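# Bench automation: questions about buying and budgeting

Answers for lab groups thinking of putting in a request for an automated bench. They cover what we pay for centrally, what comes out of your own budget, and how long to allow. Send anything missing to Khurram Gilani.

## Who can apply?

Any group in the Favell building with a protocol that is already written down and has been run by hand. We don't fund equipment for methods still being worked out. Two groups may apply together, and shared requests are looked at first.

## What does the central budget cover?

The arm, one gripper, the bench it is bolted to, and the first year of the service contract with Junorov. It also covers the electrical work if your room needs an extra circuit.

## What does it not cover?

Plates, tips, reagents, waste bags, spare gripper fingers and any small instrument you want the arm to load. If you already own a suitable instrument, check with us whether its lid and tray can be reached by a gripper before you count on using it.

## How much should we set aside ourselves?

Plan on £2350 for the first year. Of that, £584 is the fixture kit (plate holders, risers and screws for the perforated deck). The rest is consumables used up during testing, plus one set of spare fingers. Groups with unusual labware should ask for a separate quote, as holders cut to order are charged by the piece.

## Why do you ask for a simulation before a purchase order?

Moving a riser in software takes a minute. Moving it after the deck has been drilled and the positions taught can take most of a day. Butt, who supply the benches, will also not accept a layout without one. Your request needs a rendered view of the full bench, with every rack, plate and instrument in its working position, and a run log from the software.

## What should the simulated layout include?

- All labware, including the tip boxes you expect to have out at one time
- The waste container, within reach of the gripper
- Any second arm, even if it will be bought later
- Storage, walls and seating near the bench

Please model the room as well as the bench. A cabinet door that opens into the working area has held up a request before now.

## One arm or two?

Start with one unless your timings show it can't keep up. A second, smaller arm adds a service contract and another risk assessment, and you will need a pedestal for it. You can leave space for it in the layout and apply again later.

## How long does it take?

Allow 16 weeks from approval to delivery, then 17 working days for installation, safety checks and training. Requests received by the end of June are decided in the same round. Later ones wait for the next.

## Can we buy a used arm?

Yes, if Junorov will take it on under contract. Get that in writing first. We won't pay for repairs on an arm with no cover.

## Who pays after the first year?

Your group does. The service contract is invoiced yearly, and the software licence for Torno is renewed at the same time. Put both in your grant costings from the start.

## Can the layout be changed after approval?

Small changes are fine: swapping one plate holder for another, or shifting a rack along the deck. Anything that alters the arm mount, the height of a riser or the place of the waste box has to be simulated again and sent back to us.

## Is there a layout we can work from?

The standard plate-handling bench is below. It has a large arm at the rear right, a smaller one on a pedestal, and the raised platform for tip boxes and plates. Copy it in Torno and take out what you don't need. 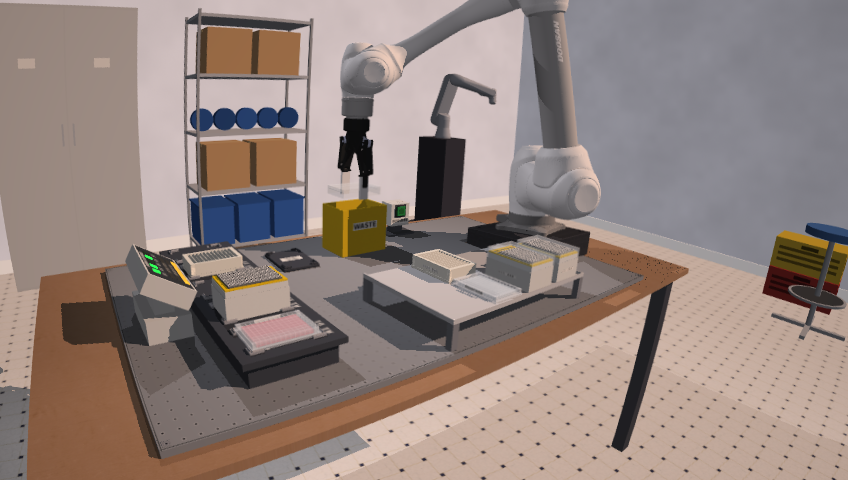
Jawad Shaikh: Could you add a line on consumables for year two? We put in the same sum as the first year and had to go back to our finance office, as testing had used far fewer tips than normal running does. I'd also like to know if two groups sharing a bench get one invoice for the service contract or one each.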